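# Doors, hinges and scuffed white walls: the spring go-round

March is when I finally get to the doors! I know most people wash windows first, and good for them, but I can't think of another job in the house that gives so much back for a bucket of warm water and an afternoon. We have a lot of honey-colored wood trim at Pratgate, all of it set against plain white walls, and when both are clean the whole place looks like it had a week's vacation.

## What to get out before you start

- 2 buckets (one soapy, one plain)
- a few soft cotton rags, old T-shirts are perfect
- a soft toothbrush
- dish soap
- a screwdriver that fits your hinge screws *properly*
- petroleum jelly or a bit of plain candle
- a box of wooden toothpicks and some wood glue
- 600 grit sandpaper, one sheet will last you years

## Washing varnished frames

Start low and work up. I did it the other way for ages and kept getting pale drip lines down the dirty part, and those are a pain to get out again. A squirt of dish soap in the bucket, rag wrung out until it's barely damp, and go with the grain. Rinse with the second rag, then dry right away. Don't let water stand in the joint where the trim meets the wall.

The greasy patch at hand height needs more than one pass. Leave the damp soapy rag pressed on it for a minute, have a sip of coffee, then wipe. If the finish feels rough afterward (mine always does near the latch), a very light rub with the 600 and a little furniture wax brings it back beautifully. Light! You're taking off fuzz, you aren't stripping the door.

Skip anything with ammonia on older varnish. It can turn cloudy and then you've got a much bigger project.

## Squeaky hinges

Do one hinge at a time and leave the others alone, so the door stays up while you work.

1. Close the door.
2. Tap the pin up from below with a nail and a small hammer.
3. Wipe the pin clean. The black stuff is old oil and dust and it stains, so keep it off the wall.
4. Rub on a thin coat of petroleum jelly.
5. Drop the pin back in and swing the door 20 times.

Spray oil is quicker, I'll give it that, but it runs down the frame and collects dust, and by summer you're squeaking again. Candle wax works too. My neighbor Ustyna Tymoshchuk swears by it and her doors are silent, so there you go.

Some hinges don't have a pin you can lift. For those, open the door wide, work a little jelly into the gap with a toothpick and swing it back and forth, then wipe off whatever squeezes out.

## Loose screws

If a hinge screw just spins, the hole has worn too big. Take the screw out, dip two or three toothpicks in wood glue, push them into the hole and snap them off flush. Give it overnight and put the same screw back in. I love this fix so much!! The pantry door at our old place on Brotum had been dragging on the floor since we moved in, and it took one evening to cure.

Prop the bottom of the door on a folded magazine or a thin wedge before you undo anything. A door is heavier than it looks.

## White walls, matte ones especially

Matte paint shows everything, including your cleaning. Dust first, with a dry microfiber cloth, top to bottom. For scuffs try a plain white eraser before you reach for anything wet. If that doesn't shift it, use a damp cloth with one drop of soap and dab. Rubbing hard leaves a shiny spot that catches the light every evening, and I have one behind the couch to prove it.

Melamine sponges do work, but they're really very fine sandpaper, so test behind something first. Touch-up paint goes on best with a small foam roller, feathered out wider than the mark. A brush leaves a patch with edges.

## Dark baseboards

They hide scuffs and show every speck of lint, it's a trade. Vacuum with the brush attachment, then go along with a barely damp sock over your hand (this is my favorite part, you can do a whole hallway in one song). An old dryer sheet run along the top afterward slows the dust down a bit. Black marker and a wax crayon in a near-enough brown both cover chips well.

While you're down there, check the gap along the floor. Crumbs pack in tight, and a plastic knife gets them out without scratching.
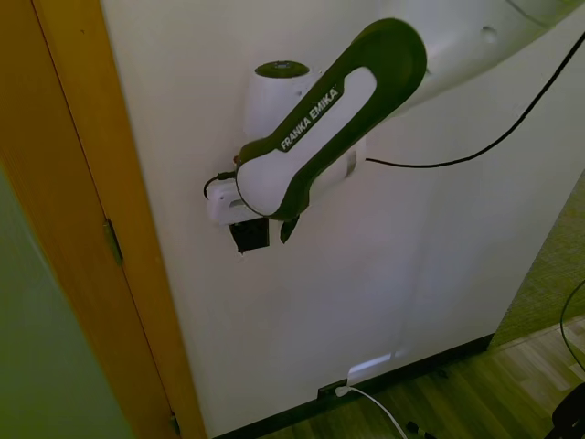 Once the baseboards are dry, put the furniture back but leave a finger's width between it and the wall, and stick felt on any back corners that touch. I do the hallway and kitchen doors first and save the bedrooms for the next rainy afternoon.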